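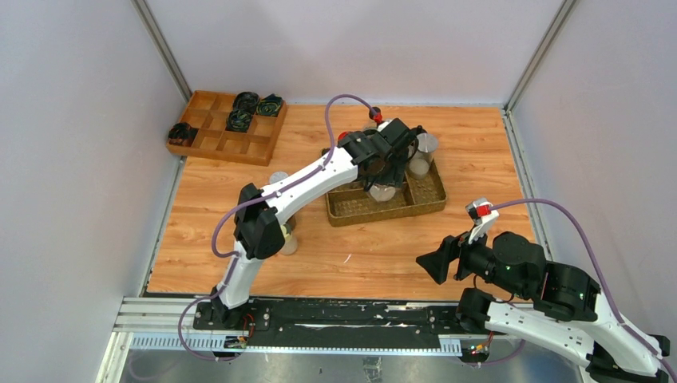 Minutes of the April meeting of the Bresby Lane Allotment and Garden Society, held in the back room of the Zamani Tea House, starting at seven in the evening. The chair welcomed everyone back after the winter, with a particular word for the four new plot holders, and said how good it was to see so many faces on such a miserable wet night. Before the formal business there was the small matter of refreshments at the summer open day, which we always seem to leave until last and then rush. The members liked the idea of serving the mint tea in clear glass cups carried out on a woven rattan tray, three to a tray, so that visitors can see the color of the tea and the servers can get down the brick path without a spill. It was agreed to try it that way this year, and the tea house has very kindly offered to lend us what we need.

1. Minutes of the last meeting

These were read and accepted with one correction. The leaf mold bay was moved to the north fence, by the pear tree, and the earlier minutes had it at the south fence. The secretary apologizes to anyone who went looking for it there.

2. Water

This took up the greater part of the evening, as it usually does. The long hose run from the main tap to the lower plots lost pressure all through last August, and several members told us they had given up and carried cans. Two ways forward were put to the meeting. The first was to replace the whole run with wider pipe, which Zatier Plumbing Supply has quoted at $800 for materials, with the digging left to us. The second was to add a 1,000-gallon tank behind the tool shed, filled from the shed roof and the roof of the old greenhouse. There was a good deal of warm feeling for the tank, and one of our longest-standing members gave us a lovely account of the rain barrels her grandmother kept, and how the beans always did better on that water than on anything from a tap. Others felt that the lower plots needed help this summer and that a tank would take a year to organize.

After some back and forth it was agreed to go ahead with the pipe now and to look into the tank over the fall. The vote was clear, with two members preferring to wait. Digging will start on the first dry weekend in May, at nine in the morning. Please bring your own spade if you have one, and good boots, as the ground by the gate is still very soft.

3. Plots and waiting list

All 105 plots are now let – the first time we have been able to say so in a good while – and the waiting list stands at 10 households. We talked about whether the larger plots along the lane might be split when they come free. Feelings were mixed. Some of us started on half plots and were very happy there, and some felt that potatoes and squash need room to sprawl and that the lane plots have the best soil for them. It was left that each plot will be looked at as it comes up, and that whoever is at the top of the list will be asked what size they would like.

A gentle reminder that paths between plots belong to both neighbors. The brambles behind the compost bays have been creeping out again.

4. Seed swap

The March seed swap was a very happy afternoon, and thank you to everyone who stayed behind to fold up the tables. There was a great heap of tomato seed and hardly any carrots, so if you are saving seed this year, do think of the roots. The purple climbing bean that went around under the name Pitura was much admired, and those who took some home are asked to keep a few pods back for next spring. Several packets came in with no label at all. We have sown a pinch of each in the shared cold frame and will let you know what comes up.

5. Open day

The open day will be in July, from noon until five. The plant stall will be by the gate as before, and the children's trail will start at the pond. We still need people for the plant stall after three o'clock, and someone with a steady hand to repaint the sign. Cakes are welcome from anybody, and please write down what is in them on a card.

6. Any other business

A pair of green-handled loppers has been missing from the shed since the fall. If they have found their way home with you, just slip them back on the hook.

The wren is nesting in the ivy by the water tap again, so please leave that corner alone until the young have flown.

A member asked if the gate could be closed a little more quietly in the early mornings, for the sake of the houses opposite. This was agreed.

The meeting ended at a quarter past nine. The next one will be in June, in the same room, at seven.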